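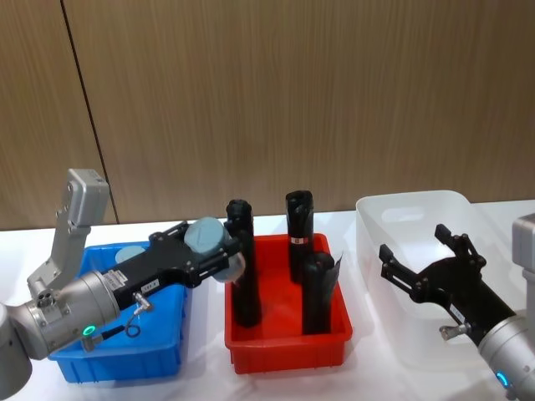
Breadcrumb: Screen > Features > Television

Filed under: Small Screen, Reality & Romance

By the time the third season of Te Moana reached its Sunday finale, my sister and I had stopped pretending we only watched it for the scenery. We had snacks, we had a group chat with 25 people in it, and we had opinions on everybody's shoes. I keep my notes on shows like this in a mess of folders, sorted about as strictly as things dropped into a row of plastic bins on a white table, a blue one at the left end, and Te Moana has by far the fattest folder of the lot. For anyone who missed it, 80 singles applied for every bed in the beach house, or so the opening titles claimed, and the ones who got in spent the summer falling in and out of love while a ferry brought newcomers at the worst possible moments.

The new season moves inland to Nendside, a lakeside town with one hotel and a great deal of fog, and I will admit I was worried. Would people still flirt in sweaters? They do - and rather better, I think, with all that huddling by the fire! 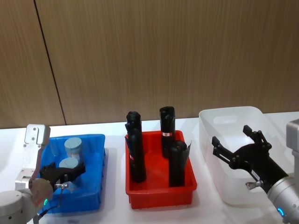
Photo: Giteo

Pillon, the company behind the show, has also dropped the phone vote, and I can't say I'll miss it. Last year's runner-up lost by 1,314 votes and fans argued over it until March. Now the cast decides among themselves at a long dinner, with everyone talking over the soup, and you find yourself leaning toward the set to catch the whispering at the far end of the table.

I do wish the episodes were shorter. The second one spends ages on a canoe trip where two people who clearly can't stand each other discuss their dogs, though my sister says that was her favorite part and she has watched it twice.

Contact us | © Screen Features | Back to top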